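# On Counting Muons at Two Elevations

*A practice cloth and notes from the Lotenus detector*

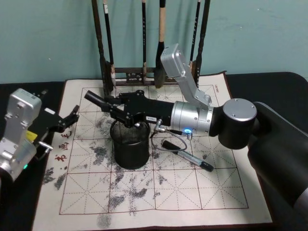

*Calligraphy practice cloth with a rack of six hanging brushes.*

Readers of this site will recall that the Lotenus detector was completed in the spring and that publication of its first results was deferred until the timing circuit had been corrected. The correction has been made. The present entry sets out what has been measured, what has not, and how the author proposes to proceed.

## Background

Muons are short-lived particles produced when cosmic rays strike the upper atmosphere. A muon at rest survives for a little over two millionths of a second before it decays. At that rate, even a particle moving close to the speed of light should, on a simple reckoning, cover less than half a mile. The particles are made many miles up, and yet they arrive at the ground in large numbers.

The accepted explanation is given by special relativity. A clock moving at high speed runs slow as judged by an observer on the ground, and the muon's own decay is such a clock. From the point of view of the muon, its lifetime is unchanged and the distance through the atmosphere is shortened. The two accounts agree on the outcome. Students are often introduced to the subject through trains and twins, and the author has long felt that the muon deserves to come first in the course.

## Equipment

The detector consists of two plastic scintillator plates, one mounted directly over the other in a light-tight box. A charged particle passing through a plate produces a faint flash, which a sensor turns into an electrical pulse. An event is recorded only when both plates respond within a very short interval. Most of the background from natural radioactivity in walls and soil is rejected in this way, as it seldom reaches both plates at once.

Pulses are passed to a small logging program, Wumo, which was written for the purpose and stores a time stamp for each event. An earlier version of Wumo occasionally recorded a single event twice when the pulse had a long tail. All counts taken with that version have been withdrawn from the results page. They remain available in the archive for anyone who wishes to see how the error appeared in the data – it is quite visible once one plots the gaps between events.

## Results at Prerkitz

The first valid run was made on the ground floor of a house in Prerkitz, beneath a tiled roof and one wooden floor. In 15 minutes the detector recorded 1,697 events. The statistical uncertainty on a count of that size is its square root, or roughly 2 percent.

The orientation of the box was then changed so that the plates faced the horizon. The rate fell sharply, as expected. Particles arriving from the side must cross far more air than those arriving from overhead, and many are lost on the way. No figure is given for this run, as the box shifted on its stand during the measurement and the angle cannot be stated with confidence.

## The Hill Measurement

The second site is the summit of Lūse, at an elevation of 3,898 feet. The detector was carried up on a Sunday and operated from the shelter of the old survey hut. The rate was higher than at Prerkitz. That much can be said. The size of the increase cannot yet be reported, for the sensors are sensitive to temperature and the hut was considerably colder than the house. A cold sensor has a higher gain, and more weak pulses cross the threshold. Until this effect has been measured separately, any difference between the sites would combine the physics with the weather.

It should also be stated that a comparison of this kind does not, by itself, establish time dilation. The number of muons at each elevation depends on their energies, on losses in the air between the two sites, and on air pressure on the day. The well-known experiments on this question selected muons within a narrow range of speed and measured their decay times directly. The Lotenus detector can do neither at present.

## Further Work

The following steps are planned before the hill measurement is repeated:

- calibration of both sensors over the full range of temperatures met at Lūse
- a pressure reading stored with every run
- a rigid stand with a marked angle scale
- a longer run at each site, with the box opened and inspected between them

The repeat ascent is provisionally set for October, subject to the condition of the upper track. Corrections to the account above may be sent through the contact page and will be entered at the foot of this post with the date of receipt.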